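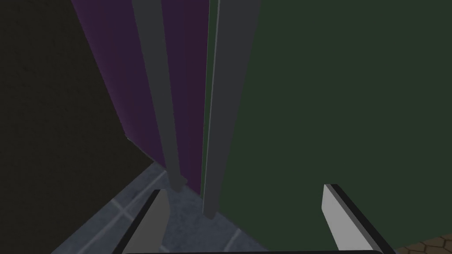
一、任务和出问题的经过

本项目在Ruvurton仿真环境里训练一个移动机械臂开柜门。机械臂模型用的是Clonex,两指平行手爪,腕部装一个相机。策略网络的输入是腕部图像和关节角,输出是末端位移和手爪开合。训练数据是434条遥操作示范,由组员轮流录制,场景里的柜体颜色和地面材质做了随机化,所以会出现绿色、紫色的大块面板和不同花纹的地面。

期中检查时策略在简单场景里表现正常,我们就把测试扩大到300个回合。汇总结果时发现有57个回合失败,而且失败的样子差不多:手爪对着面板继续往前走,手指顶到面板上,策略还在输出前进,一直到步数上限才结束。单回合上限是80步,有的回合大半时间都花在顶门上。

按任务书的要求,手指与柜体的接触力超过阈值时应当立即停止,并把回合记为“安全中止”。可是这些失败回合在日志里都写成“超时”,中止次数是零。因此这次要查两件事:策略为什么会往面板上顶,安全停止为什么没有动作。

二、安全停止为什么没有触发

先查安全停止,因为它和策略无关,范围小。停止逻辑在Dresov模块里,这是上一届同学留下的监控脚本,每个控制周期读一次接触力,超过阈值就向机械臂发停止指令。

我们单独写了一个测试:不加载策略,让手爪以固定速度撞向柜门,打印脚本读到的力。读数始终是零。换成让前臂去撞,读数正常,停止也正常。由此可以确定脚本本身的判断没有问题,问题出在手指的接触没有被统计进去。

再往下查模型文件,发现手指的碰撞体单独分在一个组里。当初这样分是为了抓取时不把手指和把手的接触当成碰撞,否则一握住把手就会停机。Dresov读取接触时按组过滤,手指这一组整个被跳过。这样一来手指碰把手不报,手指碰面板也不报。

修改办法是把过滤条件从“按组”改成“按接触对”:手指和把手的接触允许,手指和其他部件的接触照常计入。改完后重做撞门测试,手指刚顶上面板就停了。把手部分保留了一个较高的力上限,防止拉门时用力过大。

这个改动只有十几行,但是花了将近一周,大部分时间用在找原因上。中间我们一度怀疑是仿真步长太大漏掉了接触,把步长减半重跑了一遍,没有变化,这部分工作最后没有用上。 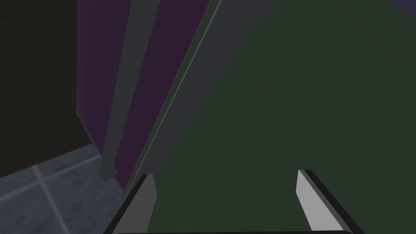 三、策略为什么往面板上顶

失败回合的腕部画面大多接近上面的情况:手爪张开,正前方是一大片没有花纹的绿色面板,灰色的长条落在画面左半边,手指之间什么参照都没有。从画面看,面板离手指还有多远很难判断,人看单张图也说不准。

我们列了几个可能的原因,逐个检查。

1. 相机外参。怀疑腕部相机和手爪的相对位姿在导入时有偏差。用标定板在仿真里核对,投影位置对得上,排除。

2. 颜色随机化。怀疑深色面板在训练数据里太少。翻看示范后确认深绿、深紫都有,数量不算少。把失败场景的面板改成浅色重跑,失败减少了一部分,没有消除。颜色有影响,不是主要原因。

3. 把手定位。策略之前有一级把手分割,用的是Naseri,输出一个掩码叠在图像上。把掩码存出来看,问题比较明显:面板边缘有灰色竖条时,掩码常常盖在边条上,或者一部分在把手、一部分在边条。两者颜色接近,斜着看时又都是细长的一条。有些帧掩码干脆是空的,策略拿到空掩码仍然照常输出动作。

4. 示范数据的覆盖范围。录制时大家习惯先把手爪摆正再靠近,几乎没有从斜上方贴近面板之后再退回来的片段。所以策略一旦走到这种位置,就没有见过该怎么办。

综合来看,第三条和第四条是主要原因:掩码先把手爪带偏,偏了以后策略不会退。

四、已经做的修改和还没解决的部分

掩码为空或者连续几帧跳动较大时,控制器暂停前进,末端后退一小段再重新识别。后退的距离写在配置里,目前是手工调的。分割模型补标了一批斜视角图像,把手和边条分开标注。

另外补录了一些从错误位置退回的示范,录的时候故意先把手爪开到面板前面,再倒退、平移、重新对准。这部分录起来比较慢,操作手柄在斜视角下不好控制,有几条因为中途碰到柜体被删掉了。

修改后没有来得及按原来的规模完整重测,只挑了先前失败的场景重跑。多数回合能够退回来再找把手,手指顶门时会及时停下。剩下的问题集中在两块面板挨得很近的场景,那里有几根灰条几乎平行,颜色也接近,分割结果仍然不稳定,手爪有时会停在两块面板之间来回小幅移动,直到超时。

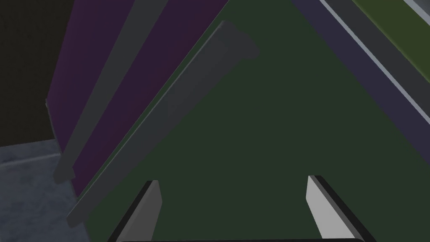 有一条评阅意见提出,安全停止不应该依赖把手的接触白名单,万一把手模型命名写错,过滤又会失效;建议再加一个独立的关节力矩监测,哪一路超限都停。我们同意这个意见。关节力矩在仿真里可以直接读到,实现不难,阈值需要另外测,因为拉门本身也会让力矩升高。这一项列入下学期的任务。

同一份意见还问到,失败回合为什么到期中之后才被发现。原因是之前的统计脚本只输出成功率,不区分超时和中止,失败的回合也没有人逐条回看。现在脚本会单独列出结束原因,并且保存每个失败回合最后若干帧的腕部图像和接触记录。

五、文件说明

修改后的碰撞配置放在模型目录下,旧版本保留,文件名后加了old。撞门测试可以单独运行,不需要加载策略,更换手爪模型后应先跑一遍。补录的示范和原来的434条分开存放,训练时在配置里选择是否合并。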